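Two-arm cell, wrist cable keeps creeping. How are you lot dressing yours?

wallaby_torque
Posted 13 June 2026

G'day all. I look after a two-arm cell at our place in Wilatville, aluminium extrusion walls, wallpaper on the panels, both arms up on a rail platform at the front. The job is key rings, one arm to the other. The cable to the wrist camera on one arm keeps creeping, and by the end of a shift the loop has changed shape enough that I don't trust it. I've re-dressed it 5 times since February and I'm getting sick of the sight of cable clips! Camera mount is a printed one, bolted up snug as far as I can tell.
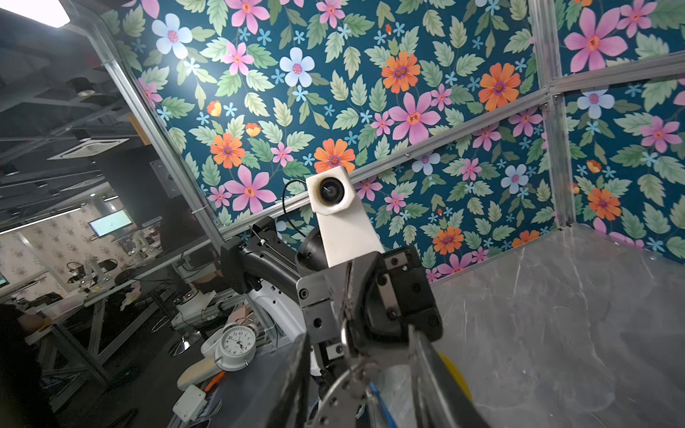 Re: Two-arm cell, wrist cable keeps creeping

canlow_sparky
Your loop is too big, mate. I ran one of these at Canlow for a couple of years and the rule was the shortest loop that still lets the wrist turn end to end. Anything longer swings about and works the clips loose. Jog the last joint to both limits with the cable unclipped, mark it with tape, then clip on the mark.

greasegun_636
Gotta disagree with sparky. Short loops are how you kill connectors. I'd leave the slack and move the first clip further back down the arm, so the bend happens in the middle of the cable and the plug gets left alone. What does it look like with the wrist up near the wall?

wallaby_torque
Had a go at that after smoko. With this one up by the wallpaper the cable has room to arc and then comes back down behind the mount.
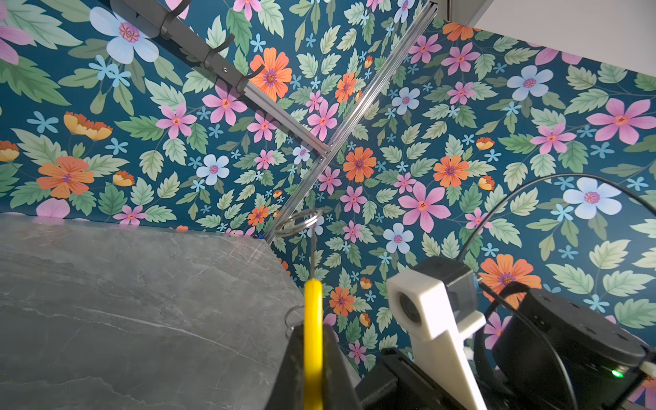

Wrist near the wall, cable looping back behind the white mount.

canlow_sparky
Yeah, that's a fair bit of cable. I'd still take some out. Which clips are they? The Grendora stick-on ones let go on me whenever I was lazy with the alcohol wipe.

wallaby_torque
Grendora, yep, the small white ones. I wiped the arm down but probably didn't wait the full 20 minutes before loading them up (guilty). The other thing bugging me is the fingers. There's a dark fuzzy pad on the inner edge of one, and I can't decide whether to re-face it now or run it until it starts dropping rings.
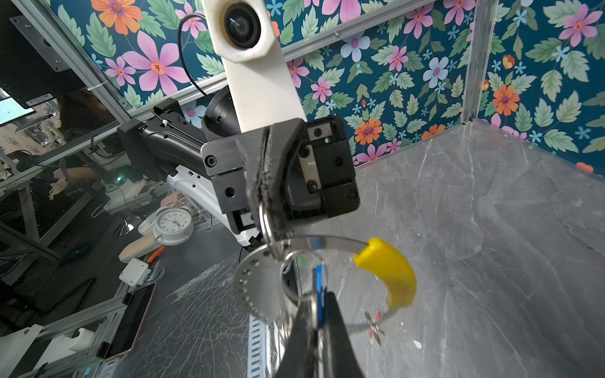

I've got a sheet of pad stuff in the drawer, part 3251 from Cui, but if I change the pad thickness I reckon I'll have to touch up the close position as well, and I'd rather do the cable and the pads in one shutdown than have two goes at it.

greasegun_636
Do them together, for sure. And do both grippers, even if one looks all right. If you only do one side, your handover point is going to be off by a pad thickness and you'll be chasing it for a week.

canlow_sparky
Bit over the top. A pad is nothing, just re-teach the close on that finger. But check the handover in the middle of the table before you sign it off, slow speed, with something hanging from the grippers.

wallaby_torque
That's the pose I use for checking anyway, tips nearly touching over the little hole in the tabletop.

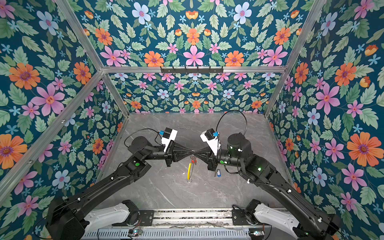 I like it because I can compare the two cable loops from the front in one go, and the one on the right stands taller than its mate. So I'm going to split the difference: take a bit out of the right one like sparky says, and shift the first clip back like greasegun says. New clips, proper wait this time.

greasegun_636
Split the difference, and we'll both claim it if it works. Put a paint pen mark on the cable at each clip, so if it creeps again you'll know which one's letting go.

wallaby_torque
Good idea, will do. Pads are going on both sides too — sorry sparky!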